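Filed under: errands, grievances

I have a theory that you can learn everything about a shop from its wipes section. I'm aware this is a theory held by someone who needs more going on in his life, but I was between other plans on Friday and Femi Ugwu had sent me out with a list, and the list said "wipes (pink ones)" and nothing else. No brand, no size, no quantity. Femi writes a shopping list the way other people leave a ransom note.

For anyone new to this blog, we've been staying in a rented flat up the hill since May, and the nearest shop of any size is one I'm going to call Ekwueme's, after the family name over the door. It sells rice, school socks, hair oil, mousetraps and an impressive range of buckets. The layout follows a logic known only to whoever did it. Batteries are with the biscuits. I asked once and was told that's where people look for them, and I had to concede that I'd found them there.

The wipes live about halfway along on the grey metal shelving, in plastic baskets, and I've come around to the baskets. Anyone who has tried to stand a soft packet of wipes upright on a shelf knows how it goes. It slumps, it takes its neighbour with it, and by closing time you've got a landslide. At home in Canada our Wistard drugstore lines them up in cardboard trays and they look terrific until the second customer of the day. A basket admits from the outset that the wipes are going to lie down. Green ones with aloe leaves on the pack in the grey basket, pink Kara ones in the white basket beside it, and you can pick the whole thing up by the handles when you need to wipe the shelf underneath. Presumably with a wipe.

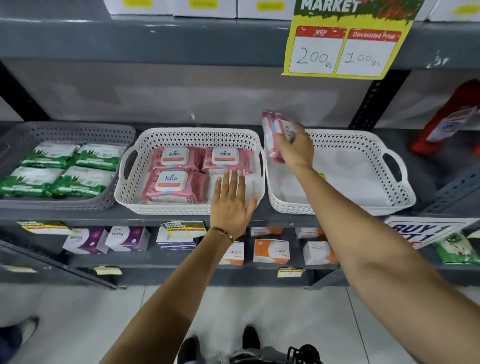 Anyway, the price. I'm a sucker for a handwritten price. A printed sign tells me head office made a decision months ago, and a number in black marker tells me a person with a marker made one recently and could be talked to about it. The sign hanging there had an MRP of 200 Rs and a discounted price of 100 Rs, and I stood and did the arithmetic as though it might be a trick. What it didn't say was which product it was talking about. It was hanging off the shelf above the baskets, so was it for the boxes up top with the yellow labels, or for the wipes underneath? Does a sign belong to the shelf it's clipped to or the one it dangles over? I've been shopping for myself for a couple of decades and I couldn't tell you.

I did what any sensible adult would do and took the wipes to the counter to see what happened. The man ahead of me was buying a mop head and had a lot to say about the last mop head, so there was time to reconsider the whole basket. I'd picked up two packs of the pink and then gone back for a green, on the grounds that Femi would say I'd got the wrong pink. (There was only one pink. This has never stopped anybody in our household.)

I won't report what I paid, as Hooman Mohammadi reads this and will tell me he gets them cheaper in Dakthorpe. Hooman gets everything cheaper in Dakthorpe. He once drove 50 minutes each way for a kettle and still talks about the savings.

Back at the flat I tried the basket method on the bathroom cupboard, which until then had been run on the open-the-door-and-catch-it system. I used a bread basket and the colander. The bread basket is just the right depth for wipes and cotton pads, laid flat, with the labels facing up so you can read them without pulling the lot out. The colander was less of a success, and dinner was pasta, so it had to be emptied again at six.

If you're going to try it, get one with holes in the sides. You can see what's at the bottom, and that matters more than you'd think when the thing at the bottom is a tube of something with its cap off. I'm still looking for a second one the same width. Ekwueme's had buckets up to my knee and no baskets for sale, other than the ones already full of wipes, and I did ask. They said no.

Femi, for the record, looked at the pink ones and said, "Oh, I meant the other kind."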